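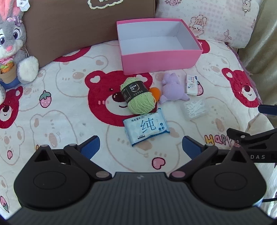 Wrist view, gripper open, on the patterned blanket. The pink box is the place target.

Masking a printed background before grasp proposal

The grasp proposer in Skostik assumes that anything with a strong closed contour and its own colour is a candidate object. On a plain bench that works well enough. On a printed textile it does not: each red bear face on the blanket is a closed, saturated blob on a cream ground, and the segmenter will return it with a confidence similar to the ball of green yarn lying on top. This page covers the support-surface mask, which removes printed regions before the proposer runs.

You need a calibrated wrist camera, a depth source registered to it, and Skostik built with the Pollock planner plugin. The older Jureck plugin will load the mask but ignores it at the collision stage.

1. Mask the tool first

The gripper body fills the lower part of the wrist view and the two blue pads move with the opening width. A fixed polygon covers the body. The pads need a mask indexed by width. Run

skostik toolmask record --steps 11

with the gripper pointed at a blank wall. The recorder closes the pads in even increments and stores one mask per step. At run time the nearest two are merged, so the result is slightly larger than the pads. Leave it that way.

The tool mask covers the camera's own gripper only. A second gripper entering from the right, as in the view at the top, has to be passed in as a dynamic obstacle. If it is left out, its dark body gets segmented and may be offered as a grasp.

2. Fit the support surface

A plane fit is too stiff for fluffy fabric. Set the surface model to a smoothed height field:

surface.model = heightfield
surface.cell_mm = 6
surface.reject_percentile = 47

The percentile is the depth value taken in each cell as the surface. Values near the middle suit pile fabric, where single returns scatter above and below the backing. Cushions behind the work area should be cropped out with the workspace box, or the field will bend upward to meet them.

3. Reject flat candidates

Each segment is now compared with the height field. Anything whose upper surface stays within the threshold is marked as print and dropped:

candidate.min_height_mm = 5

Bear faces, the small strawberry and the HAPPY lettering should all go. Check the low objects carefully. The packet of wet wipes and the flat white box are the ones most likely to be lost with the print. If a packet disappears, lower the threshold one millimetre at a time and watch for bear faces coming back.

The clear container of floss picks is a separate problem. Depth through transparent plastic is unreliable, so set candidate.allow_sparse_depth to true and let the colour segment stand alone for that class.

4. Split touching segments

The yarn partly hides a small orange object, and the lavender plush sits beside them. With the default merge distance these can come back as one segment. Turn on occlusion edges:

segment.split_on_depth_edge = true

Grasp order is then set by occlusion, front object first. A partly hidden object is held back until the next capture.

5. Register the box

An open box with a plain white interior gives the proposer two bad options: the rim and the floor. Label it as a container with the tag command. Pollock will then treat the walls as collision geometry and the opening as the place region. Enter the yaw by hand if the fit is poor — the box sits at an angle here, and an axis-aligned guess will put the release point too close to a wall.

Troubleshooting

Mask flickers between captures: the height field is being refitted every cycle. Set surface.hold = true once the fit is good.

Long ears on a plush segmented separately: raise segment.min_area, or merge by hand in the Bindham viewer.

Planner reports no feasible grasp on the yarn: check that the label band has not been cut out as its own segment. Dark bands on a light object often are.

Page maintained by Bronwyn Hoani. Last checked against the July build.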